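Community Orchard and Seed Library, Grunari Lane
Progress report to the Venckus Fund, second half of the year
December 14, 2024

Hello again, and thank you for letting me send this on a weekend (I know Aileen Espiritu likes the reports in before the holidays, so I'm just about on time!). I've stuck to the headings from the grant letter where I could and wandered off them where I couldn't.

Seed library

The big news is that the seed library is open and people are using it. We finished the cabinet drawers in the summer and by the end of November we had lent out 193 packets, mostly beans, peas and the old tomato varieties that Laine Grigaitė has been saving on her windowsills for years. Borrowers are meant to bring some seed back after harvest. We've had 83 returns, which I was a bit gloomy about until Laine told me that plenty of people don't clean their seed until January, so I'm hoping for a second wave after Christmas.

Labelling has been the weak spot. We started off with pencil on brown envelopes, and by September half of them had rubbed away to nothing in the drawers. There is now one very popular squash which we can only call "the Duda Street squash" and hope for the best. I've moved some of the stationery money across to waterproof labels (see the budget note further down) and they're holding up so much better.

Orchard

All 13 of the new trees went in during the wet fortnight in November, with a lot of mud and a frankly heroic amount of soup. They're mostly apples, with a couple of plums and one quince that Maarja Org talked me into. The ground at the bottom end drains badly, as your visitor pointed out in spring, so we planted those ones on low mounds and I'll be watching them closely until the buds break. The stakes and ties came from Grorkesov at a good discount. Rabbit guards are on.

We lost two of the older pears to canker, I'm sorry to say. Agnese Rimkutė took cuttings for grafting before they came down, so the variety should carry on even if the trees didn't.

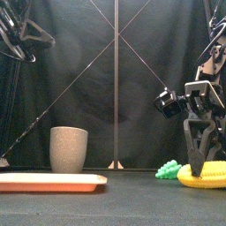
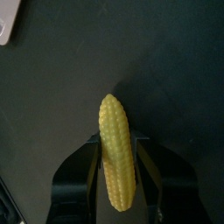
Sigita Navickas

Workshops

We promised you five workshops and we've run five, although the pruning one had to be moved twice for the weather and ended up with a rather small group as a result. Seed cleaning was the surprise hit. I'd put it down as the dull one and set out far too few chairs, and people stayed so long that we had to be asked to leave the hall. Several of them have asked for a longer version next year with time for wet seed as well (tomatoes, cucumbers and so on, where you need a few days for the fermenting), and I'd love to do it if we can get the hall for two weekends running.

The children's session on sweetcorn and pumpkins went well too. Our own sweetcorn was poor, if you were wondering. We sowed it in one long row along the fence when it wanted a proper block for the pollen to get about, and the cobs came up gappy. Next year it goes in the square bed by the tap.

Money

The sheet is attached. We are under on tools, over on labels and slightly over on hall hire, and the whole thing comes out level once the compost refund arrives. The one item I'd like to ask about is the second water butt. It was in the plan for this autumn, but the shed gutter needs replacing first and it seemed silly to buy it and leave it standing there empty all winter. Could we carry that amount over to the spring? Agnese has had a quote for the gutter and can send it to you directly.

What's next

January is grafting, if the pear wood keeps in Agnese's fridge. February is sorting the drawers and chasing up the missing returns, which I'll do by postcard as hardly anyone reads my emails. Then the first sowings under cover in March, and the replacement pears when the nursery has them. Maarja would like a second quince. I have said we'll see how the first one gets on.

Do ring if anything in the sheet looks odd, evenings are best.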